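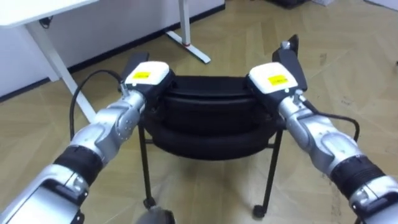
Moving mixed chairs between two floors without marking either
Gerardo Tagle, July 11, 2023

I have to shift 28 chairs from a tiled room to one with parquet, and I want a consistent method for lifting them. The plain ones have thin black metal tubing under a round padded seat with two layers of cushion, the lower layer wider than the upper. Is it safe to lift by the seat, or should I take hold of the tubing?

Pacita Magbanua

Lift by the seat if it is firmly fixed – test that first.

1. Rock the seat by hand. If it shifts on the frame, tighten the screws before moving anything.

2. Hold the seat on opposite sides, level, and lift straight up. Pulling on one side loads the fixings unevenly. 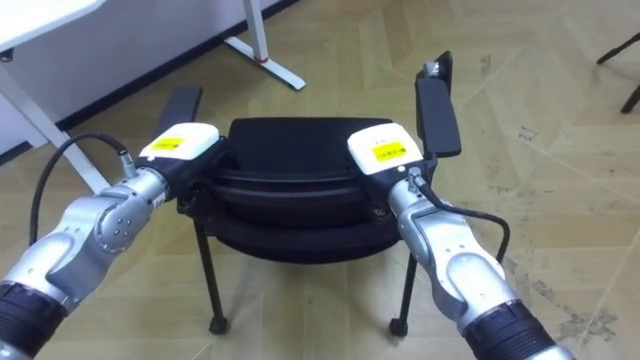
3. Sort out anything with casters. Wipe the wheels and pick out grit, as it will scratch a wood finish. Do not carry these by the armrest pads.

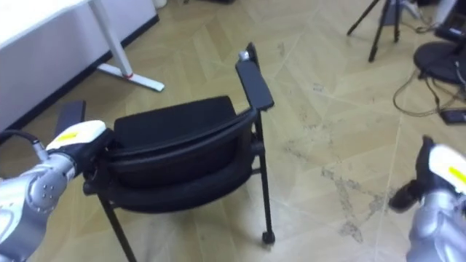

4. Set each chair down on all its legs at once. Add felt pads to fixed legs before they go on the parquet.

Fabian Leitner

Just lift them. I moved 37 at Gollwood and never bothered with felt. Agree about the casters though – grit is the main problem on wood.
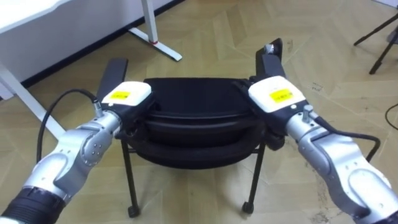
Black chair on the herringbone parquet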